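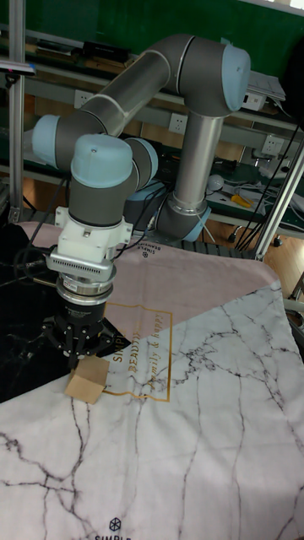 Clarnwood Makers Club – Benches & Surfaces

Tablecloth on the worktable: keep it or pull it?

Posted in October by benchrota
14 replies · 2,000 views

benchrota wrote:
The marble print cloth has been on the long worktable for 6 weeks now and I want to settle whether it stays. It's the one with the white marble, the dusty pink part and the gold "SIMPLE BEAUTY" and "family & happy" lettering. I put it down as a stopgap after we sanded the top and never got around to sealing it. Since then I've had people tell me they like it and people tell me to get rid of it. Post here so it's all in one place.

tallowgate wrote:
Pull it. It's a dining cloth. It slides when you lean on it and you can't clamp through it without leaving a dent that stays for days. I had a square that was reading fine on the bare top and off by a hair on the cloth.

pinwheel_sue wrote:
I like it. The bare top was rough enough to snag yarn and I gave up doing anything soft on it. With the cloth I can lay fabric out and pick it up again without picking splinters out of it. It also wipes down with a damp rag.

tallowgate wrote:
The snagging is a reason to seal the top. It was supposed to be sealed in the summer.

benchrota wrote:
It was. The Drurnitex sealer we ordered came in the wrong finish and went back. I haven't reordered.

oakapple50 wrote:
My problem is the pattern. Drop a small black screw on white marble with black and gray veins and it's gone. I spent most of an evening looking for one last week and found it when I put my hand on it. The pink section is better for that. I've started doing all my small parts work over there, up by the gold frame, and leaving the marble for anything big.

pinwheel_sue wrote:
Use a tray. We have a stack of them.

oakapple50 wrote:
I do use a tray. The screw didn't land in the tray.

hexkey wrote:
Cardboard shows up fine on it, for what that's worth. I do box mockups, little tan cubes mostly, and I can see the edges better on the marble than I could on the old top, which was nearly the same color as the board. I wouldn't cut on it though. Please use a mat if you're cutting, there's already one slice near the corner.

benchrota wrote:
The slice was there when I bought it. It was in the discount bin at Valdovinos and that's why it was cheap. But yes, use a mat.

mosslamp wrote:
Is it the thin vinyl kind with the fuzzy back, or woven? If it's woven you can iron the creases out on low from the back side. If it's vinyl don't.

benchrota wrote:
No label on it. I wouldn't risk an iron either way. I hung the spare piece over a rail for a couple of days and most of the creases dropped out of that.

tallowgate wrote:
There's a spare piece?

benchrota wrote:
Yes, I bought 2. The other one is folded on the shelf under the window.

hexkey wrote:
Then could we split it? Leave half the table bare and sealed for clamping and measuring, cloth on the other half for fabric and paper. Tuck the edge under and tape it so it doesn't creep. Right now cables get laid across it and over the edge, and anybody who pulls on one takes the cloth along.

tallowgate wrote:
I could live with half. I'd still want the bare half done first, before anyone gets attached to the cloth on it.

pinwheel_sue wrote:
Fine by me as long as my half isn't the end by the door. It gets grit tracked in.

mosslamp wrote:
Double-sided carpet tape leaves residue on everything. The Alten cloth clips in the kitchen drawer might fit the edge of that table if the top isn't too thick. I think they're meant for picnic tables. Try one before you buy anything.

oakapple50 wrote:
If we're voting on which part of the cloth stays, I vote for pink. The black marble corner is even worse than the white for losing things.

benchrota wrote:
OK. Plan for now – I'll reorder the sealer in the right finish, and when it comes we clear the whole table, do the top in one go and give it a couple of days. After that the cloth goes back on one half with clips if they fit. I'm going to fold it so the pink is up where people do small parts. Budget is $50 for the lot, and the sealer takes most of it. If you have things stored under the table, please move them to the shelves before then.

tallowgate wrote:
Which half?

benchrota wrote:
Not the door end.

3 people found this thread helpful · Share (2)

© Clarnwood Makers Club · Contact the bench team · Back to top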